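Last edited January 20, 2019. Covers the storage tray sets only; the shelf sets have their own file.

# Zodau household sorting notes

These notes go with the Zodau picture and text set on putting small household goods away. They cover what goes on the table, where it ends up, and the words we use for it, so that anyone adding a session labels things the way the rest of us do.

## What the set is for

Zodau is about the dull end of housekeeping: a few things are out on a table and should be put somewhere sensible. Most of the goods are what you would find in a kitchen drawer or at the bottom of a shopping bag. There is no food preparation and no washing up.

The first version came out in May and had too many toys in it. Those have been taken out and will not be coming back.

## Layout of the files

```
zodau/
 sessions/
 labels/
 items.csv
 places.csv
 notes/
 README.md
```

Each session has its own folder. A session starts when the table has been laid out and ends when the person in charge of the list says the tidying is done, even if something is still lying about. Unfinished sessions are kept and marked `partial`.

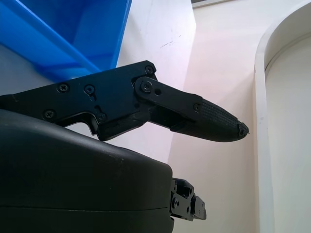 `items.csv` has one line per item per session. The columns are:

| Column | Meaning |
|---|---|
| `session` | folder name |
| `item` | name from the word list |
| `start` | where the item was at the beginning |
| `end` | where the item was at the end |
| `note` | free text, may be empty |

Leave `end` blank if you can't tell. Please don't guess from the session before, as the layouts are changed between sessions and two that look alike may have been set out hours apart.

`places.csv` is shorter and hardly ever changes. It lists the table, the tray, the floor and "other". If you use "other", write a note.

## Word list

We use everyday British words in the labels. The packaging may say something else, and may be in another language, but the label stays in English.

- **carton** – a folded card box for a drink or similar
- **bottle** – anything with a neck and a cap
- **can** – sealed metal only
- **bin bags** – on the roll or loose
- **tray** – the open plastic container things are put into
- **packet** – soft wrapping with something inside
- **unknown** – use this freely

"Tray" caused the most argument. The Jonix lists, which we started from, call the same sort of thing a bin, a basket and a box on different lines. We changed all of them to "tray", and the old words survive only in the `note` column of the earliest sessions.
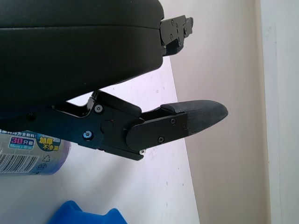
Bin bags need a little care because they are one item until the roll is opened. Count the whole roll as one, and add a new line for any bag torn off during the session. Wrapped rolls are still `bin bags`, not `packet`, even though they come in a soft outer. Printed wording goes in the note if you can read it; for a roll like this one, with Chinese printing on a pale bluish-white wrapper, "Chinese text" is enough if you don't read the language. Do not use the brand as the item name.

## How to label a session

1. Go through the whole session once without writing anything.
2. Write a line for each item on the table at the start.
3. Add lines for things that turn up later.
4. Fill in `end` last.
5. Have a second person check the lines against the pictures.

An item is in the tray when its whole weight rests there. If it is leaning on the rim, put `table` and say so in the note. Cartons give the most trouble with this, being long enough to lie across a corner. Which way up something has landed is not recorded.

A session of ordinary length takes some 15 minutes to label. Anything much longer usually means the list is being used for comments, and those belong in `notes/`.

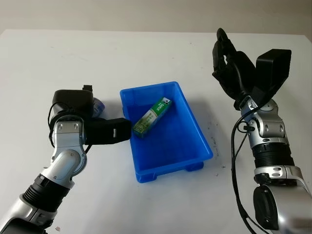
## Known problems

- Bottles and cans are mixed up in the older labels, mostly where the item was partly hidden. If you are unsure which it is, change it to `unknown`.
- Colour words were dropped from item names but still appear in 6 sessions.
- The Diretmont sessions use `bin` in `places.csv`. Read it as `tray`.
- Spelling of "grey" and "colour" varies in the notes. We are not going to fix it.
- 2 folders have no `items.csv`. Leave them out of any totals.

## Adding to the set

Copy the newest folder under `sessions/`, clear the lines and start from there. Keep the column order. New words go on the word list before they go in a label, with a short line saying what they cover – send that change separately from the session itself.

Questions about the Jonix lists should go to the Nazarenko folder in the shared drive, where the originals are kept with the old change log.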